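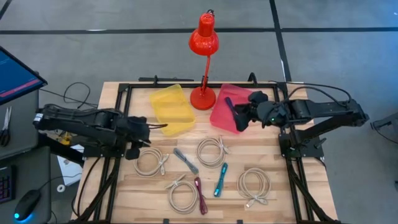
Jornar Library opens its collection of Theravada chanting books to readers

July | By the Jornar Library press desk
4 min read
Print | E-mail

The Jornar Library will open its collection of Theravada Buddhist chanting books to the public this July. The collection holds 922 printed books and booklets, most of them in Pali with a facing or interlinear translation, and until now it could be seen only by written request. Readers will be able to order items at the desk and use them in the ground-floor study room. Small booklets, which are easily lost among larger volumes, will be brought out in shallow plastic bins like the yellow one in the photograph, and should be put back in the same bin when finished with.

Chanting books are the everyday handbooks of Theravada temples and households. They usually give the morning and evening services, the taking of the refuges and precepts, and a selection of protective texts known as paritta. Many also contain the verses used at funerals and at the offering of food to monks. They were often printed cheaply and given away, sometimes in memory of a relative whose name appears on the first page. For that reason few libraries outside Asia have kept them in any number.

The books at Jornar come from Thailand, Sri Lanka, Burma, Cambodia and Laos, and from temples set up by their communities in Britain. The Pali is printed in 4 scripts besides roman. Some of the British booklets were typed and duplicated by hand for a single congregation.

Pornthip Sukprasert, who catalogued the collection, spent 18 months on the work.

"The same chant can look quite different from one book to the next," she said. "The spelling changes, the order changes, and a verse that one temple treats as essential is left out by another. I have recorded the contents of each book text by text, so a reader who wants to follow one chant through the collection can do it."
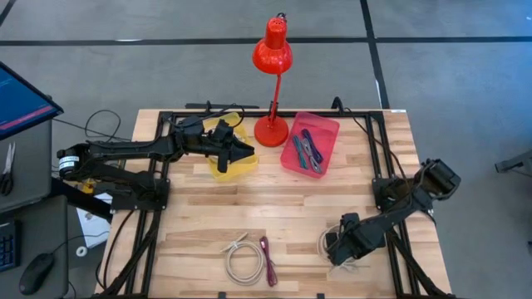
The catalogue lists every book under its title, place of printing and script, and has a separate index of first lines in romanised Pali. Where a book was printed for a funeral or other merit-making occasion, the entry gives the name of the person remembered. Pencil notes by former owners are mentioned where they can be read. A printed edition of the catalogue will be published by Stimon and may be consulted free of charge in the study room.

The core of the collection was bought from the Brandes estate. Further books were given by temples and private families, and the library is still accepting gifts. Copies with missing covers or handwritten corrections are welcome. Anyone wishing to offer books should send a list first, with a note of the language and script if known.

A small display of 13 books will be on show at Trekstead, the library's exhibition space, throughout the month. It includes pocket editions for travellers, large-type editions for older readers, and booklets made for children's Sunday classes. On the opening Sunday there will be a talk on the paritta texts and how they are used at house blessings. Admission is free and no knowledge of Pali is needed.

Readers do not have to be members of a university. A reader's ticket can be issued on the day on production of proof of address. Photography without flash is allowed for private study, and requests to reproduce pages in print should be made to the library in writing.

Notes to editors

Pali is the language of the Theravada scriptures. It has no script of its own and is written in the scripts of the countries where it is studied.

Interviews with Pornthip Sukprasert can be arranged through the Jornar Library press desk.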